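Small Retail Display, Course Handout
Unit 4: The counter stand
Prepared by Éabha Sheehan for the evening group

Please read before Saturday. Bring the handout with you, and a pencil. We will write on it.

1. What we mean by a counter stand

In the last unit we worked with wall shelves and with the big floor rack. Now we come to the smallest piece of shop furniture, the stand that is placed on the counter or on a table beside it. The customer meets it when he has already decided to pay. He has his wallet in the hand, he is waiting, and his eyes have nothing to do. For this reason the things on a counter stand are mostly small, cheap and well known. A person does not want to study a new product while other people wait behind him.

We use in this course the word "tier" for one step of the stand, "compartment" for one place between two partitions, and "face" for the side of the package that the customer should see. Some textbooks say "pocket" or "cell" for compartment. It is the same thing, but in your written work please stay with one word.

2. Materials

Counter stands are made from wire, cardboard, wood, sheet metal or clear plastic. Each has its own character.

Wire is light and strong, but small packages fall through or hang crooked. Cardboard usually comes from the supplier already printed, and it looks tired after a short time, especially at the corners. Wood is pleasant for bakeries and for gift shops. It takes a lot of visual space, so the shop must have a large counter.

Clear acrylic is the material we will use for practice. Its advantage is that the goods seem to be carried by almost nothing, and the color of the table comes through. Its weakness is the light. Every lamp in the ceiling makes a white spot on it, and when this spot falls exactly in front of a label, the label cannot be read. Before you put any product into an acrylic stand, walk to the place where the customer will stand and look for the glare. Move the stand, turn it a little, look again. It is much easier when the stand is empty.

Acrylic also shows fingers and dust. Clean it with a soft cloth and water with a little dish soap. Do not use window cleaner with ammonia, it can make the plastic cloudy. Paper towels make fine scratches which you will notice only later, in strong light.

3. The compartment and the package

A common mistake of beginners is to choose the stand first and the goods after. Measure the package first. A candy bar is long and flat and has two crimped ends that do not like to be bent. A small carton is stiff and can stand by itself, but it can also tip if the compartment is too wide for it. A cookie box is too large for most compartments and should get its own place.

There are three ways to place a package:

Lying. The face looks up. Good when the customer is close and looks down on the stand. Bars and flat pouches are normally lying.

Standing. The face looks forward. Good for cartons. The customer sees it from farther away.

Leaning. The back of the package rests on the partition or on the step behind. It is a compromise, and it looks nice only if all the packages in the same tier lean at the same angle.

If one package lies and its neighbor stands, the difference should have a reason that you can explain. In the practice we will ask you for this reason.

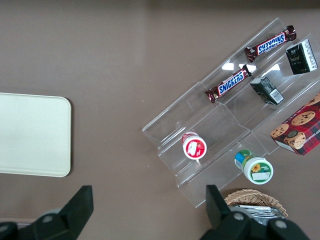
4. Direction of the lettering

The name of the product must be readable from the side of the customer. This sounds too simple to write down, but the person who fills the stand is very often behind the counter, and for him everything is turned around. He reads the name correctly and is satisfied, and the customer gets it upside down. I have made this mistake myself when I worked in my first shop, the Buvetti kiosk, and my manager let it stay a whole day so that I would remember it.

Try this method. Fill the stand from your side, then go around the counter and correct it from the other side. Do not try to imagine how it looks. Go around.

The same is true for barcodes. A barcode and the small text are for the cashier and for people who want to read the ingredients. They should be easy to find when the package is picked up, but they should not be the first thing that is seen. When a carton shows its barcode side, turn it.

5. Rows and diagonals

A stand can be parallel to the edge of the table or set at an angle. Parallel looks calm and is easier to keep in order. A stand at an angle is seen well by people who come from the side, for example from the door, and it takes more table. On a narrow counter the corner will stick out and sleeves will catch on it.

When the stand is at an angle, the packages should follow the stand and not the table. If the bars lie along the compartments, the eye takes them as one row even when the whole row goes diagonally. If one bar follows the table edge and the others follow the stand, it looks like somebody dropped it.

Keep the same product together. Two bars of the same kind in neighboring compartments are read as one group. Put a carton between them and the customer sees three separate things, and he looks at each for a shorter time.

6. Color

Think about the table as the background. On a brown table the dark brown wrappers become quiet, and it is the logo that speaks. Dark green cartons are also quiet. A red tartan box is loud on nearly every background, so decide early where it goes, and then arrange the others. If you put the loud package in the middle, the small ones disappear. At the side of the stand it can work like the end of a sentence.

Do not put more than one loud package in a small display unless it is for a holiday. In December the rules are different, we will speak about it in Unit 7.

7. Full or not full

Students ask if every compartment must be filled. In a shop which is open, a half-empty stand tells the customer that the good things are gone. But in an arrangement exercise I prefer that you start with few packages. With few packages each mistake is visible, and you can discuss it. Later you fill the rest according to the plan.

For expensive goods, such as fine chocolate or tea in tins, empty space is allowed also in the open shop. The space says that the product is special. It does not work for candy bars.

8. Practice for Saturday

You will work in groups of 2. Each group gets one tiered stand, a piece of table and a mixed bag of sweets and cartons. Please do not open the packages, the same ones are used by the Monday group.

a) Clean the stand and find the glare. Mark the best position on the table with a small piece of tape.

b) Sort the packages by size on the table, before anything goes into the stand.

c) Draw the grid of your stand on the back side of this page. Write in each compartment what you plan to put there and if it is lying, standing or leaning.

d) Fill the stand after your drawing. You have 30 minutes for c) and d) together.

e) Change places with another group. Write down what you see first, what you see second, and what you did not see until you came near.

f) Correct your own stand after their notes. Keep both drawings.

The stands are the Jirow model, and one costs 49 dollars if it has to be replaced, so carry it with both hands and from below. The partitions are not handles. If you prefer to practice at home, the Ledach one is a little lower and has wider compartments, and bars will slide in it. You can put a strip of clear non-slip film under them.

9. Questions to think about at home

Which package in your bag would you sell only standing? Why?

Where in your own neighborhood store is the counter stand, and on which side does the customer wait?

If the shop has a child-height counter, which tier is the most important one?

Look at a stand in the evening, after a busy day. What has moved, and in which direction?

10. Reading

The chapter on small displays in the Meesuk reader, without the part about hooks. There is one copy at the desk and one in room 983. Please put it back in the same place.

Written work is one page, by hand or typed. Add your drawing.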